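Brirkness Grippers, Round One: The Gallery

Posted January 24, 2018

We started comparing grippers in November, on the theory that it would take a week. The candidates were the Vumix wedge fingers, a set of Tradevik soft pads, and whatever the Assefa library ships as its default hand, which most people use because it's already there when you open the file. All of it was done in simulation, in the living room model, with household objects picked for being awkward. We have plenty of nice square blocks. Every gripper looks brilliant on a block.

The rules were simple enough to fit on a sticky note, and did, until the sticky note went missing. Each gripper gets 15 tries per object. A try counts if the object leaves its surface and stays up for 12 seconds. Dropping it at 11 counts as dropping it, however much you feel you deserve the point. Friction settings stay put for the whole run. (They did not stay put for the first run, which is why there is no first run on this page.)

The wrist camera gave us the most to look at and the least to go on. Once the fingers are close enough to matter, a big glossy object fills most of the view, and you're steering by a stripe and good intentions.
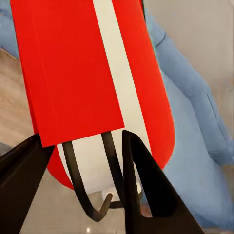 We spent a good part of December arguing about whether to move that camera back. Moving it back gives you more of the room and less of the fingertips. Leaving it where it was gives you excellent fingertips and a long wait for anything else to come into view. We left it where it was, having already written the offsets down in ink.

The soft pads were everybody's favorite going in. They squash nicely, they look expensive, and they slow the physics down to the pace of a county office. With the pads on, the simulator needed 300 solver steps to settle a contact that the wedges sorted out before you could reach for your coffee. They did hold on well. We just had to schedule around them.

The Vumix wedges are stiff, plain and a little rude. They go in from underneath and clamp, and if the object is not where you said it was, they push it to where it is now. On anything with a lip or a base they were hard to beat. On anything round they were a good way to clear a table.

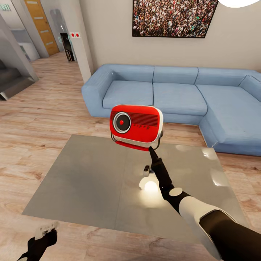
Red radio, right arm, black fingers clamped near the base. Left hand keeping out of it.

The default Assefa hand finished in the middle on nearly everything, which will please nobody who wanted a fight. It has one real talent: it fails the same way every time. You can plan around that. The wedges, by comparison, had 2 failure modes, and we were never told in advance which one we'd be getting.

A few notes for anyone setting up the same comparison at home or at work:

Check the collision shape before you blame the fingers. Ours had a box around an object that was visibly not a box, and for a whole afternoon the gripper was politely holding air.

Record the room view along with the wrist view. The wrist view tells you how the contact is going. The room view tells you the elbow is about to go through the furniture.

Turn down the shine on glossy materials if your controller uses color. We didn't, and it went chasing highlights like a cat.

Scores are on the results page, along with the settings file and the list of runs we threw out. The list of runs we threw out is the longer document. Round two swaps in a new wrist controller and keeps the same objects, and the new sticky note has been taped down on all four sides.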